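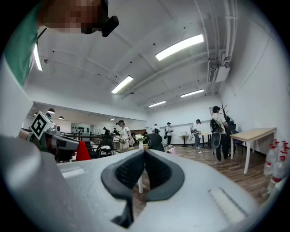
A clothes rail is the first thing most people would buy for a room where clothes get folded and hung all day. The woman who sets out the long room at Skenduva doesn't have one. She has chairs.

"People put clothes on chairs," she says. "They always have. If you want a room to feel like somewhere people live or work, you start with what's on the backs of the chairs."

She has looked after the furniture and small things at Skenduva, on the upper floor of the old Harasym building in Merkstead, for four years. Before that she worked in the back of a dry cleaner's, and before that she dressed shop windows. We spoke on 2nd December, in the kitchen down the corridor, while she sorted a bag of coat hangers into ones worth keeping and ones not. She asked not to be named.

Her day begins at half past seven. She wipes the tables, checks the chairs for loose armrests and puts out the clothes. The clothes come from a charity warehouse called Tanus, which sells them by weight. She goes through every sack herself and turns down anything with a broken zip.

"I take plain things mostly, in strong colours. Red is good. You can find red from the other end of the room. Navy on a black chair is hopeless, you spend the afternoon looking for it."

She also likes things with a bit of trouble in them, by which she means badges, pins, beads and bows. A plain jumper can be grabbed anywhere. Something with decorations on the front has to be picked up with some thought, or the pins catch on the weave of whatever is underneath.

"I'd say take it by the top edge, where it goes over the chair. Lift straight up before you pull it towards you. If you drag it the decorations go down the back of the seat and you've got a scratched chair and a bent pin. I've got a jar of bent pins."

The red one with the small decorations on its lower part has been hers to mend twice. On the black office chair it hangs with the decorations low down, over the seat, where a sprig of yellow flowers has been left.

"Flowers on a seat is a thing I put up with. Somebody has to move them before they sit down, so they get moved. It's the same at home, there's always something on the chair."

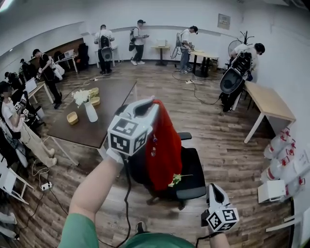

Baskets and tables

The small yellow woven baskets are her favourite purchase. She bought 23 of them in February from a garden shop that was closing down, and keeps them wherever there is a flat surface. They hold socks, gloves, folded cloths, clothes pegs and, most weeks, someone's keys.

"They stack, that's one thing. And they're light, so if you knock one off nothing breaks. I used to have glass bowls." She didn't say what became of the glass bowls.

I asked about the dark brown table with the white metal legs. She says it is a nuisance for dust and very good for everything else. White flowers show up well against it, and so do the baskets. A pale table would need a cloth, and a cloth means something else to iron.

The vase stays where it is unless the table is wanted for folding. Then it goes on the floor by the wall -- never on another chair, after an accident with a suede jacket.

Putting it all back

At the end of the day everything is folded again, and she is strict about this part. Sleeves in, then the sides, then up from the bottom. Anything with pins on it is folded with the pins inside and a cloth laid between. The red things go in one box and everything else goes by size.

She reckons she has handled over 1,000 items since she started, and kept a list for the first year until the notebook got wet.

What would she change, if there were money? More hooks, she says, on the long wall, low enough for people who aren't tall. A second iron. Chairs without wheels.

"The office chairs roll when you pull at the clothes. You learn to put a foot against the base. But I'd have four ordinary kitchen chairs tomorrow if anyone's throwing them out."

She had finished the hangers by then. The bad ones were going to the metal bin at Tanus, and she wanted to get them there before it shut.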